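Equipment review: Hemness match-day ball carrier and pump set
Urcombe District Football Association – Club Resources
Prepared by Ankica Krasniqi, Equipment Officer
October 12, 2026

The Association reviews equipment each season on behalf of its member clubs. The present review concerns the Hemness ball carrier and pump set, which was supplied to our under-14 and senior women's squads for the second half of the winter competition. Clubs considering a purchase before the December pre-season order are invited to read it together with the general guidance on ball care.

The set consists of a mesh carrier with a drawstring neck, a dual-action hand pump, a pressure gauge and a packet of spare needles. It was used at training twice a week and at every home fixture, on both the grass pitch at Vasilakis Reserve and the synthetic surface at Kevport.

Carrier

The carrier holds 12 size five balls without strain. The mesh dried overnight when hung in the equipment shed and did not collect mud in the way our previous solid-sided carriers did. The shoulder strap is padded but narrow, and several junior coaches found it uncomfortable on the walk from the lower car park. The drawstring toggle failed on one of our carriers and was replaced by the supplier at no charge.

Pump and gauge

The pump is the strongest part of the set. A soft match ball can be brought up to pressure in well under a minute, and the flexible hose greatly reduces the risk of a bent needle. The gauge agreed closely with the referees' own gauge whenever the two were compared. Its dial is small, however, and is difficult to read under the training lights at Kevport. A larger face would be welcome.

The needles are of ordinary quality. Clubs should moisten them before use and should not leave them fitted to the pump during transport.

Value

The set costs $97. A club equipping every team from under-12 upward should allow about $1550, including spare needles, and the Association considers this reasonable for clubs replacing their carriers in any case. Clubs whose existing carriers are sound would do better to buy the pump separately.
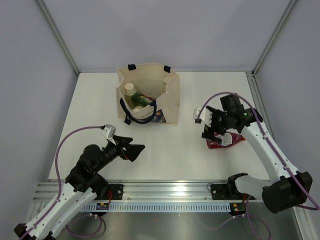
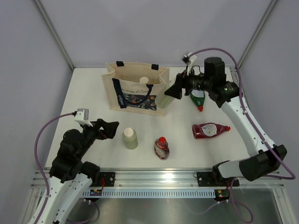

The set makes no provision for the smaller items that accompany a team to a fixture. Captain's armbands, team sheets, substitution cards and the gauge itself tend to sink to the bottom of the mesh or fall through the neck. An open cloth tote bag with long navy handles, standing upright on a table, is the sort of thing that serves well enough on the bench, and clubs need not spend more on a purpose-made organiser. The gauge should be kept in its own pouch wherever it is carried – it does not tolerate being dropped.

Recommendation

The Hemness set is approved for use in all Association competitions and is recommended for senior and youth teams. It is not recommended for the under-8 and under-9 groups, whose smaller balls do not justify a carrier of this size. Orders for the pre-season delivery should be lodged through the club secretary, with the number of sets and the delivery ground stated on the form.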